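Praseo Sekretär mit Aufsatz, weiß

Ein Schreibtisch für Menschen, die sich vorgenommen haben, Ordnung zu halten, und für die anderen auch. Der Praseo besteht aus einem Unterteil mit Schubladen, einer Schreibfläche und einem Aufsatz mit offenen Fächern, die sich beharrlich weigern, alle gleich groß zu sein. Wer seine Ablage gern im Raster hat, wird mit ihm nicht glücklich. Wer Dinge besitzt, die in kein Raster passen, vermutlich schon.

Bei uns in der Halle steht er vor der Backsteinwand und zeigt dort jedem, der vorbeikommt, wie wenig Platz ein Strauß rosa Blumen braucht. Gekauft wird er trotzdem meistens für Rechnungen.

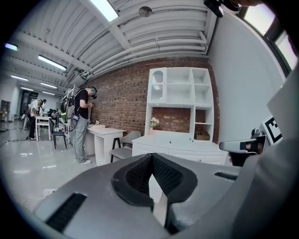
Der Aufsatz

Die Fächer sind offen und in Stufen angeordnet, oben links sitzt ein Abteil mit Bogentür. Erfahrungsgemäß landet hinter dieser Tür alles, was man Besuchern nicht erklären möchte. Der Bogen ist das einzige ausgesprochen romantische Detail am ganzen Möbel, und wir haben bei Trallercombe nachgefragt, ob man ihn auch weglassen kann. Kann man nicht. Inzwischen mögen wir ihn.

Nach hinten ist der Aufsatz offen. Das heißt: Die Wand macht mit. Vor Backstein sieht das sehr gut aus, vor einer Raufasertapete mit Bohrlöchern aus vier Mietverhältnissen etwas weniger. Kabel lassen sich dafür durchführen, ohne dass jemand zur Lochsäge greifen muss. Kleinkram sollte man nicht zu weit nach hinten schieben, er fällt sonst in den Spalt zur Wand und wird erst beim nächsten Umzug wieder gesehen.

In das unterste Fach rechts passt eine kleine Schachtel. Größere Ordner gehören dort nicht hin, auch nicht schräg, auch nicht mit Nachdruck.

Die Schreibfläche

Weiß. Das klingt nach einer unkomplizierten Auskunft, bis der erste Kaffee darauf gestanden hat. Feucht abwischen genügt in der Regel, Kugelschreiber geht mit etwas Geduld ab, Permanentmarker geht mit viel Geduld nicht ab. Scheuermilch bitte im Bad lassen.

Platz ist für ein Notizbuch, eine Lampe und eine Vase, oder für einen Laptop und sehr wenig schlechtes Gewissen. Zwei Bildschirme nebeneinander haben wir probiert. Der Aufsatz war dagegen. 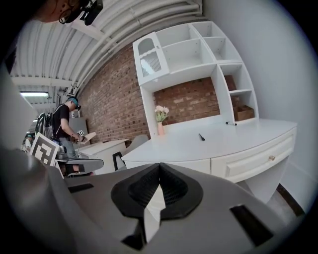

Zum Schreiben mit der Hand ist die Fläche angenehm, und man stößt beim Ausholen nirgends an, solange man nicht zu den Menschen gehört, die beim Denken gestikulieren. Die Stifte bleiben liegen, wo man sie hinlegt - vorausgesetzt, der Boden ist gerade. In Altbauten bitte vorher mit der Wasserwaage prüfen.

Unterteil und Beschläge

Die Schubladenfronten haben eine abgesetzte Füllung und einen kleinen messingfarbenen Knopf. Wem der Knopf zu klein ist: Er lässt sich tauschen, die Schraube hat ein übliches Maß. Von Walczak führen wir passende Knöpfe in Schwarz und in Porzellan. Die Schubladen haben Holzführungen ohne Dämpfung. Wer sie zuknallt, hört das, und die Nachbarn auch. Ein wenig Kerzenwachs auf den Führungen wirkt Wunder, falls es im Winter hakt.

Lieferung und Aufbau

Das Unterteil kommt montiert, der Aufsatz in einem zweiten Karton. Er wird mit vier Schrauben aufgesetzt. Die Anleitung behauptet, das schaffe eine Person in 19 Minuten. Diese Person würden wir gern kennenlernen. Zu zweit geht es gut, sofern einer von beiden den Mund halten kann, während der andere die Bohrungen sucht.

Bitte den Aufsatz an der Wand sichern, besonders in Haushalten mit Kindern oder ehrgeizigen Katzen. Winkel liegen bei, Dübel nicht.

Artikelnummer: 4000
Farbe: Weiß, Knöpfe messingfarben
Höhe der Schreibfläche: 77 cm
Preis: 248 Euro, Stuhl und Blumen nicht enthalten
Passend dazu: Hocker Ororeo, ebenfalls in Weiß
Lieferbar: wieder ab März

Preisstand 13.11.2021. Das Ausstellungsstück kann während der Öffnungszeiten begutachtet und auf-, zu- und wieder aufgezogen werden. Reservierungen nehmen wir per E-Mail an.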